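Plimodby local incident news, v2

I put this set together from 2,791 short news items on building accidents — porch collapses, stuck elevators, burst pipes, that kind of thing. Obsa Teshome tagged the first 1,000 and I did the rest (slowly!).
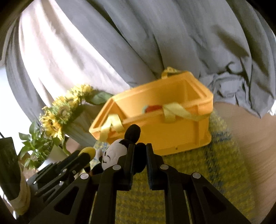
Small plush toy with a round black ear and a white face.

Each row has a headline, a town and an injury count. I left the count blank if two reports disagreed. Spot a bad row? Send it to Kendra Sawatzky or me.

Last updated 2018-04-26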